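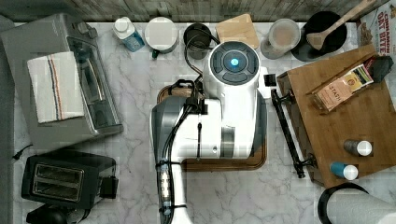 Slide 4: The Brekke arm on a kitchen counter

Arm and gripper are both in view. Blue light on the upper joint. Cables run along the outside of the arm, strapped and clipped. Point to the clip near the bottom. Notgate sells the cable kit separately, and I think it should be in the box.

Mention the clutter: toaster, toaster oven, mug, cutting boards, tea. Brekke's brochure shows a bare bench. Buyers in Clultholm asked about ordinary kitchens.

Slide 5: Trial figures

400 pick attempts over 2 weeks at the Ustthorpe site. 186 of them were on small bottles and boxes. Say that the log does not separate grip failures from planning failures. Do not quote a success rate.

Slide 6: Service plan

Base plan covers the joints and controller. Gripper pads are billed as parts. Remote support is weekdays only. Firmware updates need the arm parked and the operator on site.

If asked about price: list price holds until October. Lease terms are on the handout.

Pause for questions before slide 7. Skip the payload table if running late.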